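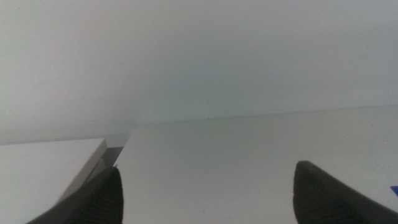 White box, white table, speck at the far edge.

Tuesday, May 1, 2018
Bench notebook, Urkamska room

Table day. The new top has been in for a week and I've run out of excuses for not writing it up.

The top is the white one from Borkowska, order 1050. Dela wanted gray. I wanted white because the old top was brown and made the room feel like a dentist's waiting area. I won, and I would now like to record that Dela had a point. White shows everything. It also hides everything, provided the thing is white too, and we seem to have filled the room with white things. The white box is the worst offender. I spent part of this morning looking for it with my elbow practically on it.

Also on the subject of white: the speck. It's tiny and dark, near the back edge, a bit right of the middle if you bend down to table height. I had a go at it with a thumbnail, then the Clurnine spray, then the Clurnine spray again with more feeling. Dela says it's dirt. I say it's in the surface and we should write to Borkowska. Neither of us has written to Borkowska.

Cleaning notes, for whoever does it next:

Clurnine, 2 sprays, soft cloth. The green scrubber is banned from this table. It lives by the sink and it can stay there.
Wipe toward the front. Wiping toward the back just parks the crumbs against the wall.
Box comes off first. Wiping neatly around the box fools no one. (Dela, this is you.)
Leave it alone until the shine goes before putting the mat down. Last Thursday's mat went down early and skated.

Tamsin came by before lunch and asked why the table smelled of lemons. The Clurnine label says "alpine." I showed her the label. She smelled the table again and said lemons.
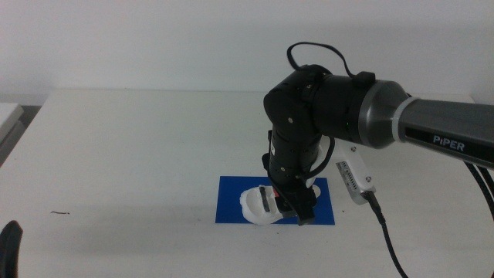 Urkamska bench book, p. 27

Blue mat is down, and I'm pleased with it. Bivbridge sell these as "royal," and for once the color matches the name. The white piece sits left of center and you can find it from the doorway, which could not be said of anything yesterday. I tried it straight on the tabletop first and all I could pick out was the dark gray insert and the bit of red.

What to call the white piece is still open. It goes down in the parts list as "white item, small," which I wrote in a hurry and regret. Tamsin calls it the shoe. Dela calls it the toy. It's rounded enough for either, and I've heard both sides put with a passion I'd like to see applied to the filing. I'm going with "shoe" in this book only, on the grounds that it's shorter to say than "white item, small" and Dela isn't the one holding the pen.

Shadows: there's a soft one on the table left of the mat. Doesn't bother me. Tamsin would like the lamp moved. I moved the lamp, she said it was worse, I moved it back, she said that was better.

There is another mark, by the way, over on the left side of the table. It looks like a hair, or a scratch. I would very much like it to be a hair. Going to check with the good flashlight once I find out who has the good flashlight.

Stock: one more blue mat in the flat drawer, still in its sleeve. Clurnine is down to the last third of the bottle. The spare cloths are in the tin marked SCREWS. The screws are in the tin marked TEA. I'm not touching the tea question today.

To do
Write to Borkowska re speck. Be polite, attach the order number.
Hair or scratch: settle it.
Label for the white box, any color except white.
Fix the parts list entry before September, when the list gets printed and we're stuck with it.
Ask Bivbridge if the mat comes in a bigger size. Dela says it doesn't. Ask anyway.

Later, same day: Dela has put a strip of orange tape on the lid of the TEA tin. Not on the box. I've left the roll on her chair with a note.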